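Lobbying disclosure rules change for Nakville and Curnside

Starting in February, anyone paid to speak to a council member or a planning officer in Nakville or Curnside has to file a contact report within 19 days. Until now the two towns had separate rules, and Curnside's applied only to firms that spent money on local campaigns.

The new form is shorter than the old one. It asks who paid for the contact, which office was approached, and which item of business it concerned. Phone calls count. So do meals, site visits and messages sent to a personal account. A resident who writes in about their own street or property does not have to file anything.

Curnside's register listed 275 contacts last year. Nakville's listed 484, most of them to do with the Kotian site and the rezoning that goes with it. Both registers are kept on paper and can be read at the clerk's counter until 4 p.m. The towns say the combined register will be searchable online, but they have not said when. 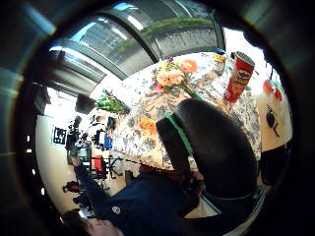
A table with a floral-print cloth.

The part that drew the most argument was the threshold. An early draft would have covered only people paid more than $794 in a quarter for lobbying work. Neighborhood groups said this would leave out most consultants, who bill several clients small amounts. The threshold was dropped in the final version - any payment now triggers the filing duty.

Penalties are still light. A first late report brings a written notice, and a second brings a fine set by the town clerk. Jiltville looked at joining the shared register and decided to wait a year, so contacts with its council are still covered by the county rules only.

Blank forms are at both clerk's offices. Groups that are unsure whether they need to file can ask for a written answer before the first deadline.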